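Galería: recogida de demostraciones en la mesa de dos brazos

Odden, sala de Irneck. Actualizada en octubre.

Esta página reúne material de la mesa que usamos para grabar demostraciones con dos brazos. Cada demostración es un episodio: un operador mueve los brazos a distancia, se guardan las posiciones de las articulaciones junto con el vídeo y el conjunto pasa después al entrenamiento. El objetivo de la campaña es llegar a 2000 episodios válidos. Por ahora llevamos 939, repartidos entre tareas de mesa con comida y utensilios.

Las tareas se escriben en una ficha corta antes de empezar. La ficha dice qué objetos entran, en qué orden se tocan y cuándo se da por terminado el episodio. No fija el recorrido de los brazos. Cada operador resuelve el movimiento a su manera, y esa variedad nos interesa porque el modelo tiene que ver más de una forma de llegar al mismo sitio.

La mesa y los materiales

Trabajamos sobre madera, con los dos brazos montados en una base común en el borde delantero. Los objetos cambian de posición entre episodios. Hay una plantilla con posiciones aproximadas, pero se permite desviarse unos centímetros.
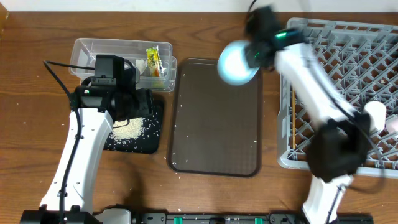
El arroz es el material más lento de toda la campaña. Los granos se reparten fuera de la alfarilla negra, llegan a la madera y a la bandeja, y cada reinicio exige decidir si se recogen o se dejan. La norma actual es dejar los granos sueltos durante una tanda y limpiar al final. Así el modelo no aprende que la mesa siempre está limpia, y el operador no pierde minutos entre un episodio y el siguiente.

Con los recipientes transparentes el problema es otro. La veta de la madera se ve a través de las paredes y en las cámaras el borde se confunde con el fondo. Probamos a cambiarlos por otros opacos y volvimos atrás: en una cocina normal hay recipientes transparentes y el modelo tiene que poder con ellos.

Revisión de los episodios

Todo lo grabado se carga en Tukatico, la herramienta interna de revisión. Una persona ve el episodio a velocidad doble y lo marca como válido, parcial o descartado. Los parciales se guardan aparte. Un agarre fallido que el operador corrige sobre la marcha cuenta como válido; una pausa larga sin movimiento, no.

De los 939 episodios, 714 ya están revisados. El resto espera turno. Los motivos de descarte más repetidos son la pérdida de sincronía entre cámaras y los objetos que salen de la zona de trabajo.

Primeros entrenamientos

El modelo se llama Pai. La primera versión se entrenó con 100 episodios de una sola tarea y sirvió para comprobar que los datos se leían bien de principio a fin. La segunda usará todos los revisados. Los resultados se publicarán en una página aparte, con los vídeos completos de cada intento.

Las próximas tandas se grabarán por la tarde, con la luz del techo encendida y las persianas bajadas, para comparar con las de la mañana.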